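Swapping a hard drive in a desktop tower

5 min read

Most desktop towers sold to offices over the years hold their hard drive in a plastic caddy, usually a bright colour so you can find it. Once you know how the caddy comes out, changing a drive is a job for the kitchen table. These notes cover the common sort of tower with a removable side panel. Slim machines and all-in-ones are a different business and I won't go into them.

Before you open anything

Copy off whatever you want to keep. If the old drive is already clicking or taking minutes to open a folder, copy the photos and documents first and leave the programs, which can be installed again.

Write down the size of the drive you have. A desktop drive is 3.5 inch and a laptop drive is 2.5 inch, and a caddy made for one will not grip the other without an adaptor. Adaptors are cheap. I have used the Gurkitz one, which takes 4 screws and doesn't rattle.

Shut the computer down properly, switch it off at the wall and pull the power lead out of the back. Hold the power button in for 10 seconds to drain what is left. Unplug the monitor and everything else as well, or you will drag the lot off the table when you turn the tower over.

Where to work

A table at a comfortable height, with a good lamp. Lay the tower on its side with the removable panel facing up. A folded towel underneath saves the table from scratches, but keep the computer parts themselves off it, and off carpet too. Fleece jumpers are the worst thing to wear for this. Touch bare metal on the case before you reach inside and again whenever you have been walking about.

Put screws in a saucer. Vinh Lương, who taught me most of this, uses an egg carton and fills the cups in the order the screws come out, then works backwards. It is a better system than mine.

Getting the drive out

1. Take off the side panel. Some have two thumbscrews at the back, some have a lever. Slide the panel back a little before you lift.

2. Look for the coloured plastic. On many towers the parts you are meant to touch are all one colour, and anything that isn't that colour can be left alone.

3. Take a photo of the cables on your phone. Do it even if you think you will remember.

4. Unplug the two cables from the drive. The wide one is power and the narrow one is data. Hold the plug, never the wires, and pull it straight. Data cables often have a small metal clip that has to be pressed first.

5. Squeeze or lift the caddy handle and draw the drive out in line with its slot. If it sticks, check for a cable caught behind it. Don't lever it with a screwdriver.

6. Hold the drive by the caddy and the edges. Keep fingers and tools off the circuit board on the underside and off the gold contacts.

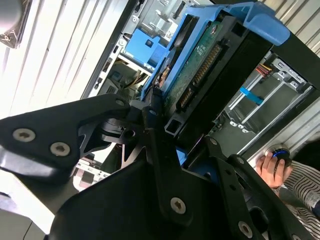
Putting the new one in

Flex the caddy open and lift the old drive out. Most have little pins along the sides that sit in the screw holes. Note which way the connector faces, then seat the new drive the same way round. All the pins should be home before you slide it back. Press until the latch clicks.

Plug in the data cable, then power. Both connectors are L-shaped and only go on one way. If one won't seat, turn it over.

Tuck the cables clear of the fans. Refit the panel, plug in, and check that the new drive is listed in the setup screen before you load anything on to it.

Cleaning while you are in there

Take the tower outside and use a soft paintbrush on the vents. Hold each fan still with a finger while you brush it. A vacuum cleaner nozzle can build up static, so keep it for the outside of the case. I do ours every April.

The old drive

Label it with the date and put it in an antistatic bag. Keep it for a few months in case you missed something. After that, wipe it and take it to an e-waste drop-off. Drives don't belong in the household recycling bin.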